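4.3 Comparing two grippers in the simulator

Before you mount a gripper on the real arm, please compare it in simulation first. This section uses the Brarkier controller software with the Moulin and Nollow gripper models. You need both model files and the Stellitar room pack, installed as in section 4.1.

Caution: Disconnect the real arm from the controller before step 1. The simulator and the arm use the same command port, and the arm can move when you press Run.

1. Open the Brarkier software and select Simulation in the start window.

2. Load the Moulin model. Wait until the status line shows Ready.

3. Select one room from the Stellitar pack. Use the same room for both grippers, otherwise the camera results can not be compared.

4. Set the camera to Wrist. Set the field of view to 86 degrees.

5. Set the opening to Full and the finger speed to 20 percent.

6. Press Run. The software makes 1,000 open and close cycles with no object. Do not change the camera during the run.

Note: On a slow computer the picture may stop for a moment. The cycles are still counted.

7. Save the log, then load the Nollow model and repeat steps 4 to 6. The two logs together must contain 2,000 cycles. If the number is smaller, one run was interrupted and you have to repeat it.

8. Open both logs in the Compare window. Look first at the column Finger position error, and after at Closing time.

4.3.1 Checking the wrist view

Set the opening to Full again and look at the view from the wrist camera. Both fingertips must be inside the picture, with free space between them. The floor should be visible in this space. 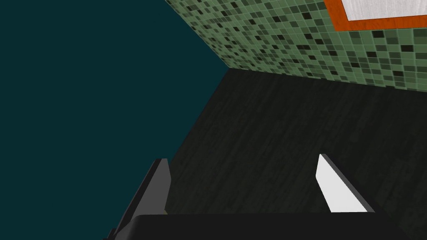

In the user forum, Nollow owners have asked for one more check at this point: close the fingers slowly by hand control and watch if the tips leave the view before they meet. One of them wrote that his logs looked fine and he found the problem only on the real arm, with the first small part.

If a fingertip leaves the view, increase the camera distance by one step in the Mount menu and start again from step 5. Delete the old log before you do this.

Note: The finger colors can be changed under Model > Appearance. They have no effect on the log.

Caution: Do not copy the camera distance to the real arm before you have read section 5.2.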